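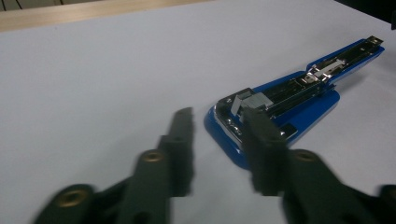 Histano Programmes: README

Histano Programmes is a collection of transcribed texts from the printed programmes and handbills of the Majimbun, the summer festival of music and dance in Cisberg. This is version 2. It replaces the first version completely, so please do not mix the files.

What is in it

The collection has 238 printed items. Each item is one programme, one handbill or one folded leaflet. For every item there is a plain text file with the transcription, and one row in the table items.csv with the basic information. There are no scans in this release. The paper originals stay in Cisberg and can be read there by appointment.

Most items announce an evening of several short performances: a brass band, a dance group from one of the districts, a singer with guitar, sometimes a painter who works on a large cloth while the music plays. The older handbills have little text, often only names, a place and an hour. The later programmes are longer and carry song words, thanks to local shops, and small essays on the history of a dance.

Files

items.csv — one row per item
texts/ — one text file per item, named by item number
performers.csv — names of groups, as printed and in a common form
places.csv — names of venues, as printed and in a common form
spelling_notes.txt — local spellings which we kept
changes.txt — what is different from version 1

All files are in UTF-8. The tables use a comma as separator and double quotes around any field that contains a comma. If you open them in a spreadsheet program, please import the item number as text, otherwise the zeros at the beginning are lost.

Columns in items.csv

item: the item number, also the name of the text file
kind: programme, handbill or leaflet
season: early, middle or late, see the note under Dating
place: key to places.csv
time_printed: the starting time as it is printed, for example "8 in the evening"
language: main language of the item
art: music, dance, painting, theatre, or mixed
colour: the colour of the paper, in our own words
damage: none, light or heavy
remarks: free text, often empty

The column colour was added in version 2, after several users asked for it. The printers in Cisberg liked strong papers, and the yellow and the pink ones seem to belong to the dance evenings. We have not studied this in a serious way. Paper also fades, and what we call "cream" may once have been something else.
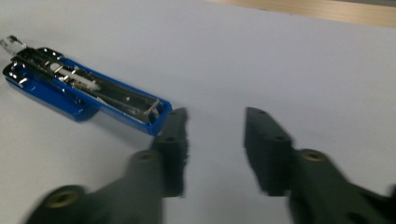 Open blue stapler on a pale tabletop.

How the texts were made

Every item was typed by one person and then read aloud to a second person, who followed on the paper. Where the two did not agree, they looked again together. We tried automatic text recognition at the beginning, but the decorated letters of the handbills gave very poor results, and the correction took longer than the typing.

Line breaks follow the original. A word which is divided at the end of a line is left divided, with the hyphen. Page breaks are marked by a line with the single word PAGE in capitals. Drawings and ornaments are not described, except when text is a part of them. In this case the text is given between square brackets.

Printing mistakes were kept. If a band appears under three different spellings, you will find the three spellings in the texts, and one common form in performers.csv. Handwriting on the paper, such as a price or a telephone number, was left out, but the remarks say that it exists.

Words we could not read are given as a row of three question marks. A word followed directly by one question mark in round brackets is our best guess.

Dating

The handbills normally print a day and an hour but no year, for the good reason that everybody in Cisberg knew the year. We therefore do not give years. The column season tells only in which part of the festival the evening took place. "Early" means the opening days in July, "late" means the closing days, and everything between is "middle". Where even this was not clear, the field is empty. Please do not read the item numbers as an order in time — they follow the boxes in which the paper came to us.

Places

The greater part of the evenings were held in the open air or at the Besislow, the old dance hall beside the market. The hall changed its printed name more than once, and sometimes a handbill says only "at the usual place". We gave these items the key for the Besislow when the programme of the same evening confirmed it. In the other cases the place is marked unknown.

Good uses, and less good ones

The texts are useful for the study of festival language, of local groups and their repertoire, and of how a small town talked about its own culture. Teachers have used the song words in class. One dance group took its old programme texts as a starting point for a new piece, and this made us happy.

We do not recommend the collection for counting how popular a group was. A group with many handbills perhaps only had a friend with a printing press. It is also too small for training a language model from nothing, although it can serve as a test for spelling tools.

Known problems

In 20 items the last page is missing. They are marked in the remarks with the word "incomplete".

The tables use "mixed" under art too often. An evening with one short dance between the songs was sometimes entered as music and sometimes as mixed, depending on who typed it. We would like to repair this in the next version.

Texts longer than 1,000 words have been checked less carefully than the short ones. The reading aloud becomes tiring, and errors are more probable near the end.

Some programmes contain jokes and remarks about neighbouring towns which are not kind. We left them as they stand.

Rights

The tables and the notes may be used freely, also for commercial work, if you name Histano as the source. Song words are a different case. Some writers gave us permission for research and teaching only, and their items carry the word "restricted" in the remarks. Please respect this when you publish longer parts. A short quotation is no problem.

If you are the writer of a text in the collection, or you have inherited the rights, and you wish it to be removed, tell us the item number or the first line. We will take it out of the next version and keep the number empty.

Corrections

We are thankful for every correction, also a single letter. Send the item number, the line as it stands now and the line as you think it should be. Corrections are collected and entered together before a new version, so it can take some time until you see yours in the files.

How to cite

Histano Programmes, version 2. Transcribed programmes and handbills of the Majimbun, Cisberg.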